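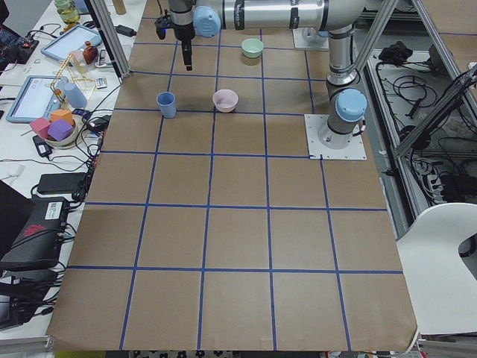

3. Setting Up the Table

Our project looked at how well people remember where ordinary dishes were left on a table, and whether a marked surface helps. Margarida Antunes and I shared the setup work. Joaquim Vilela ran the sessions and kept the answer sheets.

The first job was the surface. We covered the tabletop with brown kraft paper and laid blue tape across it in both directions to make a grid. We wanted the cells to be square, and most of them came close. The rows toward the back ended up narrower than the ones in front. We decided to leave them and number the rows on the answer sheet by order, so the size of a cell would not matter for scoring.

The paper was harder to work with than the tape. It came off a roll and kept wanting to go back to being one. There are still creases in it, and the front edge curls a little. Pulling up a strip of tape to move it also takes some of the paper with it, so after the first evening we measured everything before sticking anything down.

For the dishes we used a light blue plastic cup, a pale pink bowl and a mint green bowl. The two bowls are different colors on purpose. In the trial run at Doscombe we used matching ones and people mixed them up when they wrote their answers – we could not tell whether they had forgotten the place or the bowl.

In the layout shown, the cup and the pink bowl are in neighboring columns and the green bowl is well toward the back. The front half of the grid is left empty. We called this layout Trimham. The other one, Altimo, spreads the dishes out to the corners.

3.1 Procedure

Each person looked at the table for 30 seconds, turned away, and then marked a blank copy of the grid. We had 27 people in total. A correct cell scored full points and a neighboring cell scored half, with the total scaled to 100.

All sessions were held in the afternoon with the same lights on. The green bowl throws a soft shadow on the paper, and Margarida thought people might use it as a clue, so we did not want it to change between sessions.

3.2 Problems

Eight of the answer sheets had been printed with one row missing. Joaquim noticed on Monday and those people were asked to come back. All of them did, but they had already seen the layout once, so their scores are left out. This leaves 19 usable results, which are given in Section 4.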